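Mobile Platform Security
Handout 7: Code signing and the chain of trust on phones

Instructor: Loukia Xenos
Lab assistant: Dela Annan
Revised Jun 2, 2026

Read sections 1 to 4 before the lecture. Section 6 is needed for the lab and section 7 for the written work. Terms in this handout follow the course glossary, which differs in places from vendor documentation.

1. Scope

Handout 6 covered the sandbox, meaning what an app may do once it is running. This handout covers the earlier question of whether the app is allowed to run at all. On the platforms we study, that decision rests on digital signatures checked at boot, at install time and at launch. Rooting and repackaging come up only where they show which check is being bypassed.

2. The boot chain

A phone starts from code in read-only memory, burned into the chip at manufacture. This code cannot be updated. It holds, or holds the hash of, a public key belonging to the manufacturer. It loads the first stage bootloader from flash, verifies the signature and hands over control if the check passes. The bootloader does the same for the next stage, and so on until the kernel is running.

Two properties follow.

First, each stage is only as trustworthy as the one before it. A flaw in a late stage can be patched by a system update. A flaw in boot ROM stays for the life of the device.

Second, a valid signature says who signed the code and that it has not changed. It does not say the code is free of bugs. An old, correctly signed kernel with a known hole will pass verification unless the device also checks the version. Rollback protection adds that check by storing a minimum version number in hardware. The number can be raised but not lowered.

3. Signing an app

An app package contains compiled code, resources and a manifest. The signing tool works in this order:

Compute a hash of every file in the package.
Write the hashes into a list.
Sign the list with the developer's private key.
Attach the signature and the certificate to the package.

Changing one byte in one resource file changes its hash, the list no longer matches and the package is rejected at install. Older schemes signed individual files and left parts of the archive container uncovered, and extra data could be placed in the gaps. Newer schemes sign the archive as a whole.

Do not confuse the signing certificate with a TLS certificate. Some platforms accept self-signed certificates for apps. There the certificate does not prove a real-world identity. It proves that version 2 comes from the holder of the same key as version 1. Losing the key means losing the ability to update the app under that identity, unless key rotation was set up earlier.

4. Provisioning

Closed platforms add a second document, the provisioning profile. It ties together an app identifier, one or more developer certificates, a list of permitted capabilities and, for test builds, a list of device identifiers. The profile is itself signed by the platform owner.

At launch the system checks that the profile is valid and not expired, that the app was signed by a certificate named in it, that the device is on the list where a list applies, and that the app asks for no capability outside the profile. Failure of any check stops the launch. The message shown to the user is often the same in all four cases, so use the system log for diagnosis.
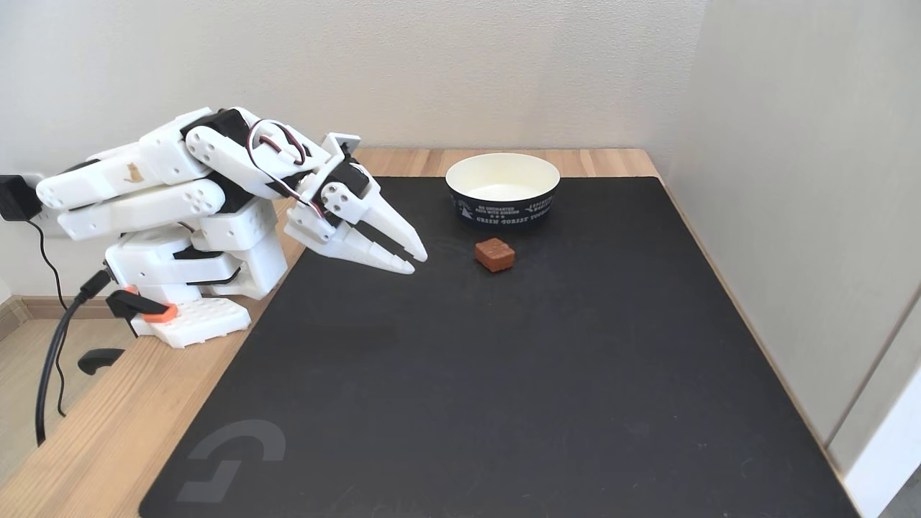
5. Sideloading

Sideloading means installing a package by a route other than the default store. The usual method on a closed platform is to re-sign the package with the user's own certificate and push it over a cable. The original signature is discarded. The re-signed copy has a different signer, so it cannot share data with the store version, and it stops launching when the short-lived profile expires. Re-signing again with a fresh profile restores it.

A re-signed package carries no assurance from the original author. Whoever handled it in between could have changed it before the new signature was made. Where the author publishes a hash of the unsigned build, compare against that before signing.

6. Lab

The lab uses Tasteck, our teaching signer, and the sample package set named Zatoleck. Both are on the course server. Work on the emulator image only. Personal phones are not to be used.

6.1 Unpack sample A and list the signed files. There are 156 entries in the list. If your count differs, you have unpacked the wrong archive.

6.2 Change one character in any text resource. Repack without signing and try to install. Record the exact log line.

6.3 Sign the modified package with your own key and install it over the original. Record the log line and explain why it differs from 6.2.

6.4 Remove the original, then install your version. Note which stored data is still present.

6.5 Set the emulator clock past the profile expiry and launch again. Reset the clock when finished, or the update service will fail in Handout 8.

Known problem: Tasteck stops with error 88 when the key path contains a space. Move the key to a path without one. Araba Opoku has a patch in testing.

7. Written work

Answer both parts in no more than 2000 words combined.

(a) A vendor finds that a signing key was copied by a former contractor. Describe what revocation can achieve for devices that are online, and for devices that stay offline. State your assumptions about how often revocation lists are fetched.

(b) Explain why rollback protection can get in the way of a legitimate repair, and propose a recovery procedure that keeps the minimum version number intact.

The work is marked out of 100, with equal weight for each part. Diagrams do not count toward the word limit. Submit through the Ellis portal as a single PDF.

8. Reading

Abugri, course reader, chapters on verified boot and key storage. Skip the section on baseband processors, which returns in November.
Solanki, notes on package formats, all of it. The table of block identifiers is useful in 6.1.

Corrections to this handout go to Dela Annan.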